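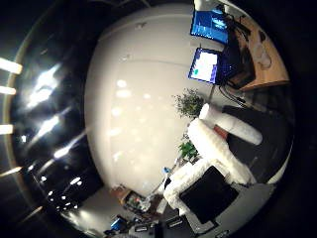
*The desk end of the room, with the two screens and the plants along the white wall.*

# Saltby office - June get-together about the room

Hi all, I said I'd write these up and I have, so please forgive the rambling. I take notes the way I talk. Athina Athanasiadis chaired, I (Evangelia Karamanlidis) scribbled, and there were 8 of us by the time everyone had found a chair. Sotiropoulos sent apologies and a page of comments, which I've worked in where they belong.

## Left over from last time

The door closer got fixed. The coat hooks did not, and I'm carrying them over again - this is the third set of minutes they've been in and I'm starting to feel fond of them.

Athina asked whether anyone had heard back from Rustow about the blinds. I had! They can come and measure, but they want us to decide on a color first, and that took us twenty minutes we didn't have. We're going with the plain gray. Two people would like it noted that they preferred the green, so there, it's noted.

## Lights

This was the big one. The row of ceiling lights is very bright, and with a wall that white and shiny you get the whole lot bounced back at you. Athina says she ends most afternoons with a headache, and a couple of others nodded pretty hard at that. We talked through dimmers, diffuser panels, and just switching off half the row after lunch. Brestari quoted us 80 dollars a panel fitted, and we'd want 5 of them to start with.

I liked the switching-off idea (it's free!) but it would leave the far corner gloomy, and the people over there said so. We agreed to try the panels and see how everybody gets on before we order any more. I'll place the order.

## The wall

Sotiropoulos wrote in to suggest painting over the gloss with something matte. I'd be happy to see it done, and so would most of the room, but the lease says we have to ask first. Athina will write to the landlord. Someone brought up hanging fabric along it instead, and we had a nice wander off into quilts and rugs for a while before Athina pulled us back. If the landlord says no to paint, we'll look at fabric properly.

## Desk and screens

I love that desk. It's light wood, and it makes that end feel much less like an office. The trouble is the cable that hangs down from the monitors to the floor. I've caught my foot in it, and I wasn't the only one to put a hand up when Athina asked. We're getting a cable tray to go under the desktop, plus a pack of those fabric ties. I offered to fit it and then remembered I don't own a drill, so if you have one, come and find me please.

There was also some back and forth over whether both screens should stay there. The people who use them say yes, very firmly, so they're staying. Please do lock them when you leave for the day.

## Plants

My favorite item, and I'll try to be brief. We have the bushy one by the wall and the smaller one near it, and everybody agreed they cheer the place up no end. What we don't have is any kind of plan for looking after them. I'd been watering on my way in, and then I learned that Athina had been doing the same on her way out - poor things! From now on I do the first half of the month and she does the second, and everyone else keeps their tea dregs to themselves.

We'd like a few more. I suggested something trailing for the top of the bookcase, and there was a request for herbs, though we couldn't agree on who'd get to eat them. I'll bring some cuttings from home and we'll go from there.

## Money

We have 4000 dollars for the room this year and nothing has come out of it yet. The panels come first, then the blinds, then paint if we're allowed it. Athina wants to hold some back for chairs, and after sitting on mine for that whole meeting I'm with her.

## Who's doing what

- Light panels from Brestari: Evangelia
- Tell Rustow plain gray and book the measuring visit: Evangelia
- Letter to the landlord about matte paint: Athina
- Cable tray and ties: Evangelia, with a borrowed drill
- Watering: the two of us, as above
- Coat hooks: still looking for a taker

We wrapped up at 4:30. Next one is at the same time next month, and Athina has promised to bring the almond cookies again.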